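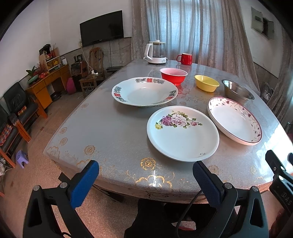 Figure 2. Table with a floral cloth and three large, shallow plates.

4.2 Access to community lawyers

The most exciting result came from the refugee legal clinics in Ravcombe and Bellamy. Of the 588 asylum files we reviewed, those opened with a lawyer and an interpreter at the same first meeting moved to a full hearing 31 days sooner, and the gain held in both towns! We had expected a small effect at best. Clients of the Dreltier program, which pays for interpreters by the hour, also missed fewer appointments, and several told us they finally understood what the tribunal was asking of them. The Tament program had no such funding until February, so its later files give us a lovely natural comparison (see Section 5). Labour costs rose only slightly at either clinic.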